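Avthorpe office lends its upstairs floor to a robot learning project

If you've walked up to the second floor of the old seed merchants' building in Avthorpe lately, you may have wondered why so many people up there are going about with what look like oversized plastic pincers in their hands. They belong to a small outfit called Skindton, which moved over from Vorcombe in the spring and has been spending its days, quite cheerfully by all accounts, teaching a computer how to pick things up.

The idea is simple enough to say and rather slow to do. The team wants a robot that can do the small chores of an ordinary office, such as putting a cup back on its shelf, straightening a stack of folders or moving a plant out of the sun. To learn any of that, the software needs to be shown it many times over, by many different hands. So people take hold of a gripper (it opens and closes with a squeeze, and it carries its own camera), do the chore, put everything back the way it was, and do it again. Each go is called an example, and the goal for the summer is 300 examples of every chore on the list, with 42 chores on the list so far and more being suggested every time somebody makes a pot of coffee.

We went along one morning in July, expecting something like a laboratory, and found a place that felt a good deal more like a friendly office on the day of a move. There was plenty of talking, plenty of getting in and out of each other's way, and a running argument over the right way to fold a dish towel, which we gather has been going on since the spring and which we were asked, twice, to settle. 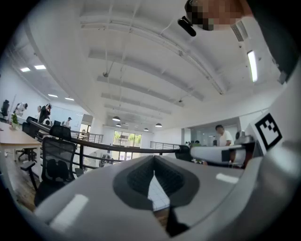

The reason for using a real workplace, we were told, is that a real workplace is never the same two hours in a row. Chairs get pushed about, the daylight changes, people come and go behind whoever is working, and a robot that has only ever seen a tidy bench with a plain backdrop tends to get muddled by all of it. Skindton began with a tidy bench back in Vorcombe, and the first version of the software did very nicely there and then fell to pieces (the team's own words) when it was tried in a kitchen down the hall. So the bench was packed up, and the search began for somebody who would put up with them.

That somebody was Echevarría, the design firm that has had the lease upstairs for years and has more floor than it needs. The two now share the place, and the arrangement seems to suit everyone pretty well. Echevarría's people are welcome to take a turn with a gripper whenever they have a spare half hour, and a good many of them do. Newcomers are especially prized, we heard, as a person who has never held the thing before goes about a job in a way the regulars would never think of, and the software gets to see that too. Left-handers are practically given a parade.

A turn starts with a short lesson, most of it to do with patience. You hold the gripper out in front, keep your sleeves clear of the camera, and show it the printed marker on the wall stand before you begin, so that the recording can be lined up properly later on. Then you do the job at the speed you would do it at home. Most beginners go far too slowly, as if they were carrying soup, and a few go too fast and send a pencil flying. Both sorts are kept, as it happens, though they are labeled so that the software knows which ones to copy and which ones to learn from in another way.

The labeling is the part the visitors don't see, and it takes longer than the recording does. Every example is watched through from start to finish and given a short plain note saying what was being done, where it began and where it ended. Anything where the camera was mostly looking at the ceiling during the job gets set aside. Two people do this more or less full time, in a back room with the blinds down, and we were shown the shelf of cookies that keeps them at it.

As for the robot itself, it is still over in Vorcombe and won't be making the trip until the fall, when the first full round of training should be finished. The hope is that it will start with the cups, which have the most examples behind them, and go on to the folders if the cups go well. The dish towel has been put off until everyone can agree on it.

Anyone living or working in Avthorpe who would like to try a turn is welcome to stop in between 10 a.m. and noon. There is no need to know the first thing about computers, and sessions last half an hour, with a short break in the middle for your wrist. Long hair should be tied back and loose bracelets left at home. Ask at the front door for the upstairs office, and somebody will come down for you.

Comments (4)

mossy_gate
Did this with my sister a few weeks ago and had such a nice time! My wrist was a bit sore afterward, so do take the break. I moved the same mug for half an hour and felt oddly proud of it.

PlainfareDad
Is there a minimum age? My daughter is 12 and would be there every morning if they let her.

Hollin R.
In thirds, then in half. I don't see what there is to argue about.

tuppence42b
Parking behind the building is permit only before noon, so use the lot by the library if you're going.

Contact the newsroom | Send us a story | Copyright Avthorpe Local News, all rights reserved | Back to top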